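Simulation scene packs > Reviews and buying advice

Stovard tabletop pack – worth paying for?

Post 1
rawan_azar
May 28, 2026

Hello all. My trial of the Stovard tabletop pack ends soon and I must decide if our lab buys it. It is sold with 1,468 household objects and 5 room layouts, and you load your own arm. I use it to test a pick policy before we go to the real bench.

My first impression is good. The objects have believable size next to each other and the grasp on the mug looks clean to me, also with something sitting inside it.
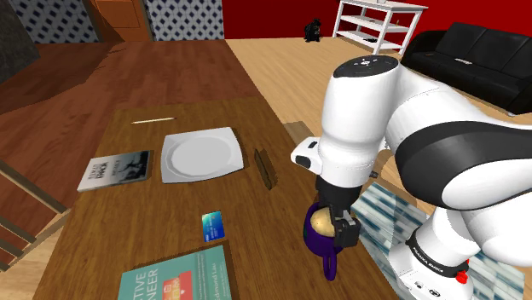 What I like
– The mug handle has a real opening in the collision shape, so a finger can go through.
– Loading one room takes seven seconds on my old workstation.
– Flat things, like the blue card, do not sink into the table.

What I do not like
– The license is per seat. We are four people, so it becomes expensive.
– The manual is thin, and the chapter about friction is one page.

Has somebody used it for longer than the trial?

Post 2
torquil_c

We had it for a year and did not renew. Contact is fine for rigid things, but we could not trust the slip. Our success rate in Stovard was always nicer than on the bench. Prelatance is uglier and I prefer it.

Post 3
comfort_ayaaba

@torquil_c I do not agree. Did you change the default friction? It is set too high for smooth objects. After we lowered it, the two numbers came close. Prelatance has the same problem, only there you cannot edit the value per object.

Post 4
torquil_c

We changed it globally, not per object. Fair point, but a paid pack should come with sensible values.

Post 5
jkinnear

Rawan, how is the view from the wrist? For us this matters more than the room view, as our policy sees only that.

Post 6
rawan_azar

@jkinnear I think it is the best part. The shadows are sharp, maybe too sharp, and the potato and mug throw long ones to the left. The dark handle between the fingers is hard to separate from the shade, so it is a useful difficult case.
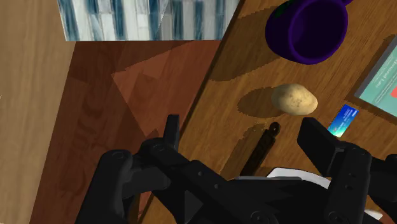 Post 7
jkinnear

Thank you, this helps. I would randomize the light before training. With one hard light the policy can learn the shadow instead of the object.

Post 8
a_mowat

Ask sales for the lab price before you pay per seat. We got it in July, but only after the second email.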